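Picking & Handling > Software > Planning and perception

Thread: Grolto 4 "contact-aware approach", anyone seen it do anything?

torquewrench_sk
We moved one cell at Pleltstead over to Grolto 4 in January, mostly for the contact-aware approach planner. The release notes say it "reasons about contact" when going into mixed cartons. I've been through the logs and as far as I can tell it reasons about contact by slowing down near the surface and stopping when the wrench estimate crosses a threshold. We had that already. I wrote it myself, badly, in an afternoon.

Is there a flag I haven't found, or is this the feature?

lsprogis
There's a flag. approach.mode needs to be "belief", the default is "guarded". In guarded mode you get what you described. In belief mode it keeps a distribution over the surface pose and updates it from touch.

torquewrench_sk
Thanks. Tried it over lunch. Cycle time went up and the pose estimate after touch moved by less than the calibration error. So now I have a distribution over a number I don't trust.

benchtop_mick
Had the same result. My guess is your hand-eye calibration is eating the whole benefit. If the camera-to-tool transform is off, the touch update just fights the vision prior and they meet in the middle, politely, at the wrong spot.

lsprogis
Mick is right about that, but it's an argument for fixing the calibration. It doesn't say much about the planner. We ran 3,385 approaches on flat cartons with belief mode on and the final standoff error was clearly tighter than guarded. I can post the plots.

torquewrench_sk
Flat cartons. On what, a table? Nothing overlapping, one carton in view, labels facing the camera?

lsprogis
Single cartons, yes. You have to start somewhere.

torquewrench_sk
Sure, but the brochure doesn't start there. It has a tote of mixed stock on the front page.

greyhound_ctrl
Can we talk about the part that bothers me more? The code read. Vainio wants a Data Matrix lock before it commits to a box identity, and Grolto uses that identity to pick the carton model. Fine when you're high up. On the way in, your own fingers go over the code, Vainio drops the track, and Grolto 4 treats a dropped track as new information. We've had it swap to the neighbouring carton's model at the worst possible moment. The planned contact normal jumps and the arm gets a twitch.

benchtop_mick
Swap to the neighbour because the neighbour has a readable code?

greyhound_ctrl
Sometimes. Sometimes just because the neighbour has more visible area. The association score counts pixels. You can check it in the debug overlay if you set verbosity to 3 and don't mind your log partition filling up.

lsprogis
That's a Vainio association problem. Grolto consumes whatever track ID it's given.

greyhound_ctrl
It's both. A planner that accepts a new object identity with the tool already at the surface has no business calling itself contact-aware. Latch the ID at pre-approach and ignore the tracker until retract. Three lines.

lsprogis
And if the box was wrong at pre-approach?

greyhound_ctrl
Then you abort. You don't change your mind in the last centimetre.

benchtop_mick
I'd disagree a bit with latching everything. Latch the identity, keep updating the pose. We do that with an 80 ms hold on the pose too, so a single bad frame doesn't get through. Works OK. The Grusberg gripper people told us to mask the fingers out of the image using the CAD model, which helps with false edges. It obviously does nothing for a code that's behind a finger.

torquewrench_sk
So the answer to my original question is that the feature exists, it's off by default, and to get value out of it I need better calibration, a latch, a hold and a mask, none of which come in the box.

lsprogis
That's a harsh reading. It's also not wrong about the defaults. I've asked for the latch to be an option. The ticket has been open for 36 days, and the last comment on it was mine.
Laimutė Sproģis

greyhound_ctrl
Does anyone have a view at contact with more than one box in it? I'd like to see how much of the code survives. Every figure in the docs is a render with the fingers opened up wide.
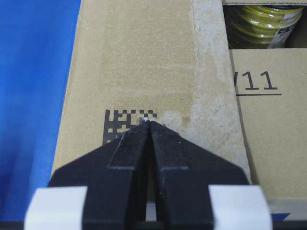
Posted by Mwanahawa Lema (user mlema), Perception tooling

Wrist view with the tips at the carton, for greyhound_ctrl. The top rows and left columns of the code are still showing and the left finger has the rest. No decoder I've used will give you an ID from that. Meanwhile the next panel over has "/11" in black print with a line under it, all clear of the fingers, and the gap between the two boxes is narrow. If your association step scores visible print or visible area, you can work out for yourself how I'd bet.

The other thing I'd look at is the pale strip down the right side of the first carton. A depth or edge step that takes strips like that for a face boundary will hand the planner a box that's too narrow. I wouldn't blame belief mode for it. I wouldn't expect belief mode to rescue it either, with one touch point and a flat prior.

I'm with greyhound on latching identity and with Mick on letting the pose move. On the single-carton plots, Laimutė, please do post them, but I'd swap 1,000 of those runs for a handful with two boxes side by side and the code covered. Raw logs if you can, with the track IDs left in.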